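헤기 작업반 소식: 손으로 가르치기, 블록 과제부터 다시

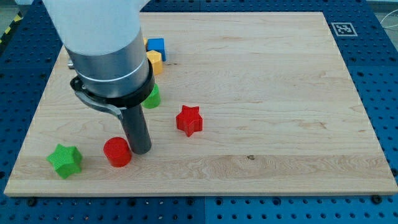 목판 위에 놓인 빨강, 노랑, 초록, 파랑 블록과 로봇 팔.

헤기(Hegyi) 작업반이 시연 수집을 다시 시작했다. 지난번까지는 원격 조종기로만 시연을 모았는데, 이번 회차부터는 사람이 팔을 직접 잡고 움직이는 방식을 함께 쓴다. 과제는 단순하다. 목판 위에 흩어 놓은 블록 가운데 지정된 것 하나를 밀어서 판의 오른쪽 빈 곳으로 옮기면 된다. 블록에는 원기둥, 정육면체, 별 모양이 섞여 있다.

별 모양이 가장 까다롭다. 끝이 둥근 손가락 하나로 밀기 때문에 뾰족한 부분에 닿으면 블록이 제자리에서 돌아 버린다. 티보르 시포시는 두 꼭짓점 사이의 오목한 곳에 손가락을 대고 천천히 미는 방법을 권한다. 원기둥은 밀리는 방향이 조금만 어긋나도 옆으로 빠지므로 중간에 한 번 멈추고 방향을 고쳐 잡는 편이 낫다. 이렇게 고쳐 잡는 동작도 지우지 않고 기록에 남긴다.

7월 현재 모인 시연은 모두 419건이다. 이 가운데 104건은 손으로 직접 이끈 것이고 나머지는 원격 조종으로 얻었다. 직접 이끈 시연은 길이가 짧고 움직임이 매끄러운 대신, 사람 손이 카메라를 가리는 일이 잦다. 비크토리아 야카브가 영상을 확인하면서 블록이 가려진 구간에 표시를 달고 있다. 표시된 구간을 학습에서 뺄지는 아직 정하지 않았다.

원격 조종 쪽에서는 지연이 문제였다. 조종기를 움직인 뒤 팔이 따라오기까지 틈이 있어 초보자는 블록을 지나쳐 밀기 쉽다. 헤르타 레흐티넨이 속도 상한을 낮춘 설정을 만들어 두었으니 처음 참여하는 사람은 이 설정으로 시작하면 된다. 설정 이름은 '줄라우'이고 조종 화면의 첫 번째 목록에 있다. 익숙해진 뒤에는 기본 설정으로 바꿔도 된다.

시연할 때 지킬 점은 다음과 같다.

블록 배치는 매번 손으로 다시 섞는다. 앞사람이 놓은 배치를 그대로 쓰지 않는다.
손가락 끝은 판에 닿지 않게 조금 띄운 높이에서 출발한다.
옮길 블록을 먼저 말로 밝힌 다음 녹화를 시작한다.
다른 블록을 건드렸더라도 끝까지 마치고, 메모란에 '접촉'이라고 적는다.
직접 이끌 때는 손목 위쪽을 잡고, 몸은 팔의 왼쪽에 둔다.

8월에는 블록 두 개를 차례로 옮기는 과제로 넘어간다. 순서를 어떻게 지시할지는 타피오 리사넨이 초안을 쓰고 있다. 직접 이끈 시연을 약 200건까지 늘린 다음 두 방식을 나누어 학습시키고 결과를 비교할 계획이다. 비교 결과는 다음 호에 싣는다.

시연에 참여하려면 작업반 게시판의 신청표에 이름과 가능한 시간을 적으면 된다. 경험은 없어도 되고, 첫 시간에는 시포시나 야카브가 옆에서 돕는다.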